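Household tips for a posting abroad: hosting, voltage, and leaving at short notice

Updated December 23, 2018

These notes are for consular and embassy families living in staff housing. Most of them came from people who have served in Skirkach or Rulliditz, but they should hold for any small mission where the household does a good part of the entertaining itself. Check anything about allowances, customs or shipping with your own administration section. The rules differ from one foreign ministry to the next and they change.

Dinners at home

Ask about food when you send the invitation, and ask the guest's office, not the guest. A political secretary will usually say "anything is fine" and then leave the plate. Shamim Malik kept an index card for every guest during two postings, with what they ate, what they drank and who they had been seated beside. She handed the box to her successor in Nesby, and it is still in use.

Keep one complete menu with no pork, no alcohol in the sauces and no shellfish. Cook it until you can do it without looking at the recipe. Lamb with rice, a lentil dish and a fruit pudding will get you through most evenings when two delegations turn out to be four.

Put the wine glasses and the juice glasses on the table at the same time, at every place. No guest then has to turn a glass over or send one back.

For a standing reception at home, allow 11 small bites a head if it runs past eight in the evening. Six is enough at lunchtime. Anything that needs a knife is a mistake, and so is anything with a stone in it unless you put out saucers.

Flags, place cards and linen

Table flags crease if they are stored folded. Roll them round a cardboard tube with tissue between each one and write the countries on the outside of the tube. Iron on the reverse, on a low setting, with a tea towel over the top. Check which way up they go before the guests arrive. Do it again after somebody has moved the flowers.

Write place cards in pencil first. Names and ranks get changed on the afternoon of the dinner, especially if there has been a reshuffle at the host ministry. Keep 20 blank cards in the drawer.

Red wine on official linen: blot it, cold water, then a paste of bicarbonate of soda left on overnight. Don't use bleach on anything with an embroidered crest. The thread goes yellow and the linen has to be written off on the inventory.

Small repairs in staff housing

Older staff flats have often been wired by three or four sets of contractors, and you may find two kinds of socket in one room. Label each with a strip of masking tape. Buy good adaptors once, and never run a heater or a kettle through one.

Take a plain transformer if your kitchen things are from a country on a different voltage. Read the plate on the bottom of the mixer before you plug it in. Fouad Sabbagh lost a mixer and a rice cooker in his first week at Rulliditz, and neither was covered.

Keep a small set of tools in your hand luggage allowance or buy them on arrival: a screwdriver with changeable heads, pliers, a tape measure, picture hooks. When you take something apart, work over a tray so the screws stay together. A table lamp from the welfare store can usually be mended in half an hour with patience.
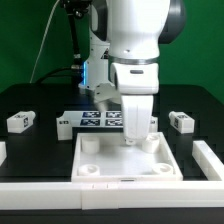

White robot arm over a shallow square tray.

Hang pictures on the hooks that are already there if you possibly can. Every new hole goes down on the leaving inspection, and filler that doesn't match the paint is charged as a full wall.

When relations go badly

Nobody likes to plan for this, but expulsions and staff cuts tend to come with a few days' notice, and they fall on people who had nothing to do with the quarrel. If the news has started to talk about "reciprocal measures", do the following quietly.

Run down the freezer. Stop buying in bulk. Give the cleaner or cook a written reference now, signed and dated, along with any holiday pay owing.

Make one list of what goes in the suitcases, one of what goes by air and one of what can be left for the shippers. Keep passports, school reports, vaccination books and prescriptions in a single folder by the front door. Graciela Painemal's family had their folder ready from September and still forgot the cat's papers — put those in as well.

Photograph each room with the cupboards open. It takes ten minutes and it settles most arguments over insurance later on.

Pets need more time than people do. Ask the vet for an up-to-date certificate as soon as there is talk of cuts, and find out which airlines will take an animal at that time of year.

Defrost the fridge the night before, wedge the door open with a rolled towel and put a saucer of bicarbonate inside. Turn off the water at the stopcock. Leave the keys with whoever is staying behind and get a signature for them.

Coming back to a closed flat

Run every tap for several minutes. Wash the linen before you use it, even if it looks clean. If there is a smell from the drains, pour a jug of water down each one, the floor drains in the bathroom included, and open the windows for an afternoon.

Corrections and further tips can be left at the Nesby families' desk, marked for Abelardo Urrutia.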